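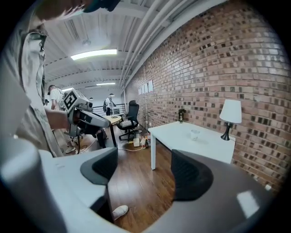 **Jeddale hospital opens study of iron drip before hip and knee surgery**

September 14, 2026

Patients waiting for a new hip or knee at Jeddale General Hospital can now be asked to join a study of how best to treat low iron before an operation.

The study, called Hemico, compares a single iron drip given at the hospital with iron tablets taken at home. Both treatments are already in use. Surgeons and anaesthetists do not agree on which should be offered first when the date of the operation is close, and practice differs from one hospital to the next.

Jeddale is the third hospital to take part, after Valderrama Hospital and the Maraditz Clinic, which runs the study and holds the data. Recruitment at Maraditz began in February. Jeddale had hoped to start at the same time but had to wait for extra space in its day unit, where the drips are given.

The Jeddale team plans to enrol 36 patients. Half will have the drip and half the tablets. The choice is made by computer and neither the patient nor the surgeon can change it. As one group comes in for a drip and the other does not, patients will know which treatment they are having. The laboratory staff who measure the blood samples will not.

Anyone already on the list for a first hip or knee replacement may be suitable if a routine blood test shows mild or moderate anaemia and low iron stores. People who have had a blood transfusion in the past three months cannot take part. The study is also closed to those who have reacted badly to iron in the past, those with active infection, and those having a repeat operation on the same joint. Patients with severe anaemia will be referred for tests in the usual way and their surgery may be put back until a cause has been found.

There is no need to apply. The pre-operative assessment nurses will check blood results as they come in and speak to suitable patients at their next appointment. Each will be given a leaflet and a consent form to take home, and will have at least 7 days to decide. A nurse will then telephone. Patients who say no will be treated exactly as they would have been before the study opened, and they keep their place on the waiting list. Those who say yes can leave at any point without giving a reason, although results collected up to then will be kept unless they ask for them to be removed.

Taking part means 2 extra visits. At the first, a blood sample is taken and the treatment is arranged. Patients given the drip have it in the day unit, sitting in a chair, and are watched for a short time afterwards before going home. They are advised to eat and drink as normal that morning and to wear a loose sleeve. Those given tablets collect them from the hospital pharmacy and fill in a diary card showing which doses they took and which they missed.

The second extra visit comes after the operation, when the blood test is repeated and patients are asked about tiredness, walking and how well they are sleeping. The questions are on paper, in large print if wanted, and can be gone through with a nurse. Where possible the visit will be on the same morning as the wound check. Parking costs and bus fares for both visits will be repaid on production of a receipt, at the cashier's window on the ground floor.

The main result the study will report is the level of haemoglobin on the morning of surgery. It will also record how many patients in each group need a blood transfusion, how long they stay on the ward, and any side effects. Tablets can cause constipation, stomach pain and dark stools. The drip can leave a brown stain on the skin if it leaks from the vein, and in rare cases it causes an allergic reaction. Both sets of risks are set out in the leaflet.

A safety group drawn from outside the hospitals will look at the figures while the study is running and can stop it early. It has already reviewed the first results from Maraditz and Valderrama and asked for one change, to the wording of the leaflet. The section on skin staining is now on the front page. Patients who joined before the change have been sent the new version by post.

Jeddale General said that the study would not affect the number of operations carried out each week. The drips will be given in the afternoon, when the day unit is quieter, and the blood samples will go to the hospital's own laboratory before being stored and sent on to Maraditz in batches.

Recruitment at Jeddale will continue until all places have been filled. A summary of the results in everyday language will be posted to everyone who took part, and a copy will be put on the noticeboard in the orthopaedic outpatient clinic.

Patients who are already taking iron prescribed by their GP should carry on with it and mention it at their assessment appointment. Questions about the study can be put to the research nurses at the outpatient desk on weekday mornings. Leaflets are also kept there, and in the pharmacy waiting area.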